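4.3 Recording a Block Episode

1. Start the Terano recorder and confirm that both arms report ready.
2. Place the cubes on the table, well apart from one another.
3. Open the left gripper fully before moving it toward a cube.
4. Complete the grasp and release, then close the episode. Episodes longer than 40 seconds are rejected.
5. Repeat until the set holds 100 episodes.

Note: The Isah policy is trained on accepted episodes only – rejected files remain in the log.

Caution: Keep hands clear of the table while either arm is enabled.

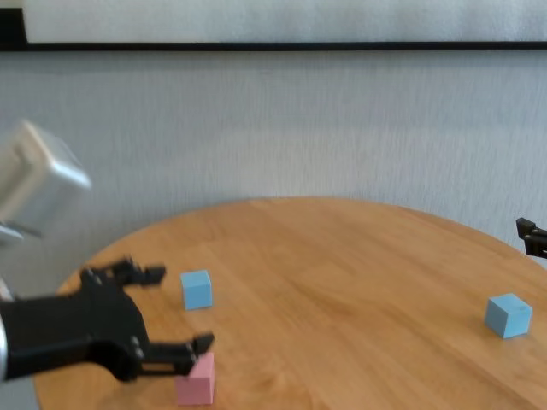
Figure 4-2. Left gripper open near the pink cube, with two light blue cubes on the table.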